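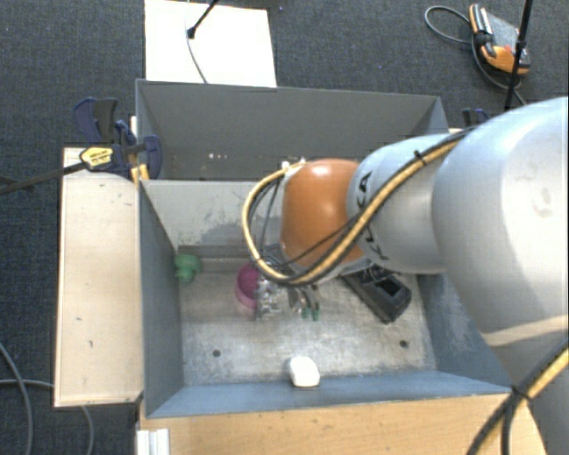

24th April. Shop till late again. Teun re-clamped both bins, they'd crept over 5 mm since last week. Cable loop at the wrist still too fat for my liking, want to re-tie it before it snags on something. Ran 18 picks before supper, 12 good. The pink cup is fine, its the black thing that beats us every time, fingers skate right off. Annelies says softer tips. Maybe. Henk wants the carpet gone, static, he says. Not tonight.

To do: longer bolts, call Leemans abuot the tips, sweep. Starving. Bed.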